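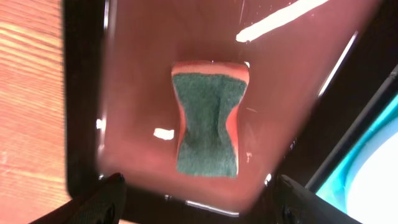
Green-topped sponge in a translucent reddish-pink tray.

About Listurau

Listurau provides contract security staffing and public safety support to hospitals, clinics and municipal buildings. The company was formed to take over a single night post at the Gumport outpatient building and now fills 98 posts at 15 sites. Our main office is in Gumport. A second office in Villura handles scheduling, payroll and licensing records.

What we do

Most of our work is fixed-post coverage: emergency department entrances, parking structures, council chambers and records counters. Officers check visitors in, control access to restricted areas, write incident reports and hand matters over to the police when an arrest or a citation is needed. Our officers are not sworn and do not carry firearms. Where a client also has a police detail on site, we work under a written agreement that states who responds first to each type of call.

We also run the dispatch desk for nine clients. Calls are logged at the time of receipt, assigned a priority code and closed only when the responding officer files a report. Clients receive the full log each month – including calls that were canceled.

Training

New officers complete classroom instruction on state law, report writing, radio use and de-escalation before they stand a post. Hospital officers take a further course on patient restraint policy and medical privacy. All certifications are renewed each November. Last year the training unit delivered 1,334 hours of instruction, almost all of it at the Villura office.

Lūse reporting system

Lūse is our in-house software for shift reports and dispatch records. Client managers can view reports for their own sites, and changes to a filed report are stored with the original text.

Licensing and complaints

Listurau holds a contract security license in each jurisdiction where it operates. Copies are available from the Gumport office on request. Complaints about an officer should be made in writing and should give the site, the date and the approximate time.

Page last reviewed 2026-04-24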